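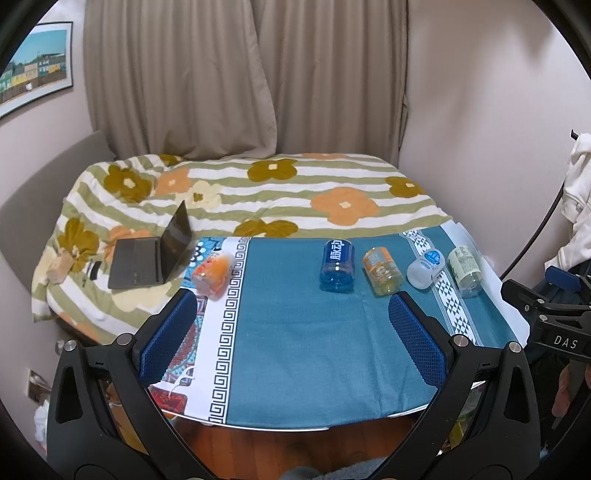 Marion Moncrieff has spent the past two terms asking where the county's road money goes, and she says she still can't give a full answer.

The Gallagher County comptroller was speaking a week after her office released its review of the rural roads fund, which pays for grading, culverts and small bridges outside the town limits. The review went through 384 payments and found that 124 of them had no inspection report attached. Most of those went to two contractors, Dirkico and Sturko.

"A missing report doesn't mean the work wasn't done," Moncrieff said. "It means I can't tell you it was done. I've tried to be careful about that difference and I'd ask other people to be careful about it too."

The distinction has not calmed things down. County executive Ignacio Halvorsen called the review incomplete and said the public works department should have been given more time to find its paperwork. Moncrieff said the department had the list of payments in July and was sent two reminders.

"They had the list. They had my phone number," she said. "I got back one box, and a lot of what was in it was from the wrong years."

Asked whether she thought the release was timed to hurt Halvorsen, who is expected to run for another term, she said no. The county charter sets the deadline for the report. She did not pick it, and she pointed out that her last review criticized her own office for late bank reconciliations.

Halvorsen has also said the comptroller went beyond her powers by sending staff out to look at road sites. Moncrieff disagrees. The charter, which dates to 1880 and has been amended many times, gives the comptroller the right to "examine all works paid from the common purse." She read the line aloud from a photocopy.

"Old language, but I don't find it hard to understand," she said. "If we paid for a culvert, I can go and look at the culvert."

Her staff visited the sites of nine projects on the Farard side of the county. At seven they found work that matched the invoice. At one, the culvert was a smaller size than the one billed. At the last, on Tannery Road, they could not find any new work. Public works has since said the Tannery Road invoice carried the wrong location and that the job was done two miles farther north.

"Fine. Show me the paper and I'll correct the report," Moncrieff said. "We've asked for it. I'll put out a correction the same day."

She would not say whether she expects a criminal inquiry. The review has been sent to the district attorney, as the charter requires, and she said what happens to it there is not her business.

Council member Myrtle Ambrose has asked for an outside audit of the whole fund, going back five years. Moncrieff supports the idea but is worried about the price. The one estimate the council has seen is almost $200,000, and no money has been set aside for it.

"Myrtle and I don't agree on much, and we agree on this," she said. "But it can't come out of the roads fund. You'd be taking gravel off somebody's road to pay an accountant."

She would rather see the council start with the two contractors and widen the audit if that turns up problems. Ambrose has said that would look like singling people out. Council president Alper Aydoğan has not taken a side and did not return a call.

Moncrieff worked in the county tax office before she ran for comptroller, and said she had expected the job to be quieter. Since the review came out, she has had calls from residents on gravel roads who want to know why theirs was not graded. She writes down the road name and passes it on to public works.

One caller was Arlo Park, who has complained at several council meetings about washouts near his property. Moncrieff said she had told him what she tells everyone, that her office can check a bill but can't send a crew.

"He wasn't happy with that. I wouldn't be either," she said.

The council is due to take up the review at its next regular meeting. Halvorsen's office said he will attend and will bring additional records. Moncrieff said she had not been told which ones.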